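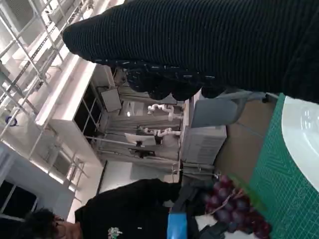 MUSIC & MEMORY

The Band That Only Played in January

Sep 8, 2021

If you grew up in Murndale and you are past a certain age, you will have an opinion about Sondex. You may have danced to them, or been told by your mother that you could not go and dance to them, or you may have an older brother who swears he once carried their bass amplifier up the stairs of the Sernstead ballroom (a great many older brothers seem to have carried that amplifier, and I have come to think it must have been the best-traveled piece of equipment in the state). What you probably don't have is one of their records, for the simple reason that they made only one, and pressed 300 copies of it, and then more or less stopped.

I first heard it on my aunt's stereo, a big cabinet affair with a lid that you had to prop up with your elbow. She had the record in a plain white sleeve with the name of the band stamped on it in purple ink, slightly crooked. I was too young to care for it much. The first side opens with nearly a minute of organ before anybody sings a word, and to a child a minute of organ is a very long time indeed. But it stayed with me, and when I heard this summer that the tapes had been found and were being put out again, I telephoned Nomvula Shezi, who played that organ, and asked if I could come and see her.

She lives up the hill from the old ballroom now, in a house with a great many clocks. She made tea and we talked for most of an afternoon, wandering off the subject and back again, and I would happily have stayed for supper.

"We were a holiday band," she told me. "That was all we meant to be. Everybody was away at school or working, and then everybody came home, and we had those few weeks. So we played in January and then we packed up."

There were four of them to begin with, all from the same street. Shezi had learned on the church organ and was let loose on a secondhand electric one that her father bought from a skating rink. Ayanda Molefe sang and played guitar. The two Sithole brothers were the rhythm section, and argued, by all accounts, straight through every song. They went through several names before settling on Sondex, and when I asked what it meant Shezi laughed for quite some time. It was painted on a crate in the Sitholes' garage where they practiced. She still has no idea what had been in the crate.

The first show at the Sernstead brought in 33 people, a figure she is sure of – the manager paid them by the head, and she kept the books. The following year there was a line down the sidewalk. They played two sets with a break in the middle, mostly other people's songs in the first half and their own in the second, and Molefe had a habit of changing the words to suit whoever was standing in the front row. Shezi says this made him very popular with the front row and very unpopular with the band, who never knew when the verse was going to end.

The record was made at the end of their third January, in one long night, in a room behind a piano store. They had 17 songs and time for nine. You can hear them hurrying toward the end of side two, and there is a lovely moment in the slow number, "Porch Light," where the drums drop out altogether for a few bars and then come back in as if nothing had happened. I had always taken this for a bit of clever arranging. Shezi says the younger Sithole had dropped a stick and it rolled under the piano.

They sold the copies themselves, off a card table by the ballroom door, for $4 apiece. Some went to friends, and a box of them spent years in Shezi's hall closet under the winter coats. Collectors eventually got wind of it, as they do, and she began to have letters from people in places she had never been, asking politely whether she might have one to spare. She did, for a while. She sent them out for the price of the postage, and has only lately learned what they change hands for.

The new edition has all nine songs, along with a practice tape from the garage that Molefe had kept in a cookie tin. The sound on that is rough, and somebody's dog is plainly audible, but I think I like it best of anything they did. They are playing for one another, and taking their time, and that opening stretch of organ goes on even longer.

I asked Shezi whether the four of them might play again. She got up to see to the kettle, and said that Molefe has been asking her the same thing, and that the organ is still in the spare room with a sheet over it. Two of the keys stick. She has a man coming to look at them next week.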